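Saturday, September 27, 2025 – Hestorport, upstairs room. Notes for Wiebke Stüber, talk on folding clothes at home.

Time: 30 minutes plus questions. Water is on the side table. Clicker is slow, press once and wait.

## Opening

Good morning. Thanks for coming in on a weekend.

I'm going to talk about folding laundry in a bedroom. Most of us don't have a folding table. We have a bed, and the bed usually has something on it already.

*(Ask: who folds on the bed? Who folds on the couch? Wait for hands.)*

I kept a log at home in August. Over the month I folded 278 pieces, and 133 of them were T-shirts. So I'll spend most of the time on T-shirts. The rest were socks, towels, pants and two fitted sheets that I'd like to forget.

## Part 1 – The surface

- A soft comforter is a poor surface. The shirt sinks in and the creases you just smoothed come back.
- A sleeping mat on top of the bedspread is much better. The small-tile bamboo kind is flat and firm enough to press against.
- The grid helps too. Line the side seam up with a row of tiles and you have a straight edge to fold to.
- Wipe the mat first. Dust shows on white cotton.
- Check the lines between the tiles for loose threads. They snag knits.

*(Pass the mat sample to the left side of the room. It has to come back, it belongs to Laltia.)*

If you don't own a mat, a thick towel pulled tight will do. I used one for years in the old apartment in Mimden.

## Part 2 – The T-shirt

Do this one live. White shirt is in the top of the bag, dark one under it.

1. Lay the shirt face down. Pull the hem and the shoulders away from each other once, gently.
2. Smooth from the middle out with a flat hand.
3. Bring one side in to a line halfway between the neck and the shoulder. Sleeve goes back on itself.
4. Same on the other side.
5. Hem up to just below the collar, then in half again.

Go slow on step 3. People rush it and the sleeve ends up bunched inside. You can feel the lump when you stack.

White shirts are harder to judge than dark ones – the folds don't show much in strong light. Stand so the window is to your side.

*(If someone asks about the fold-in-the-air method: yes, it works, no, I don't teach it.)*

## Part 3 – Order of work

Large things first or last? I say last. A sheet takes up the whole bed and covers whatever you've already done. Keep it bunched to one side until the small things are in the closet.

Stacks go along the edge of the mat, by drawer. Mine are:

- shirts
- shorts and pants
- anything that goes on a hanger, left unfolded

Keep each stack to seven pieces or fewer. Higher than that and it leans when you sit on the bed.

Skip the Stöcker drawer dividers if we're past 20 minutes. If there's time: measure the drawer before buying, the deep ones don't fit a standard nightstand.

## Part 4 – Slides

Leave both up for a minute before talking. Then point out the mat under the work, and how much room one shirt takes when it's laid flat. On the second slide, talk about the sheet.

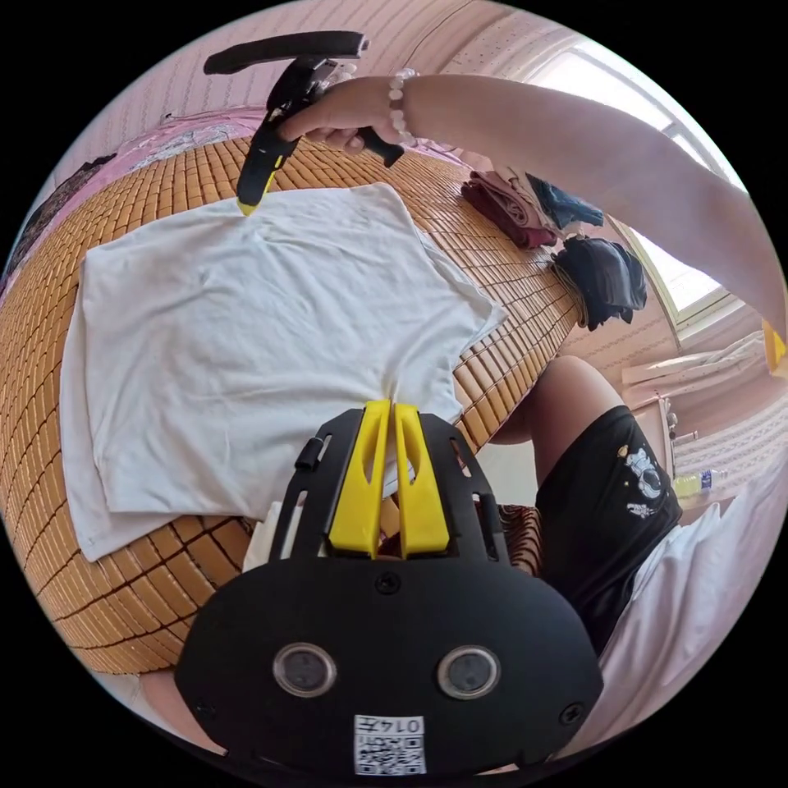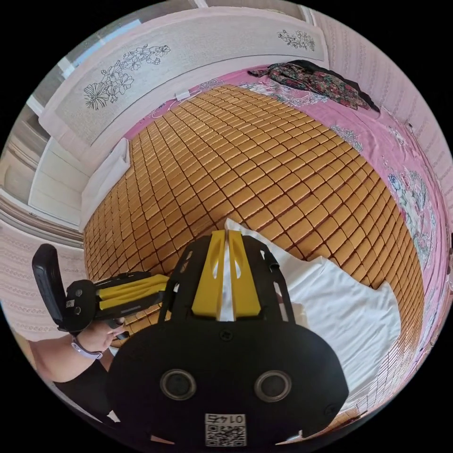 *Slides 9 and 10. Folding on a bamboo mat laid over the bed: the white T-shirt first, then the white sheet.*

## Questions

Likely ones:

- Ironing – only collars and linen, in my house.
- Kids' clothes – same fold, skip the last half.
- Fitted sheets – handout, page 2. There are 300 copies by the door, please take one for a neighbor.

Pack up the demo shirts before the next speaker comes in. Collect the mat sample.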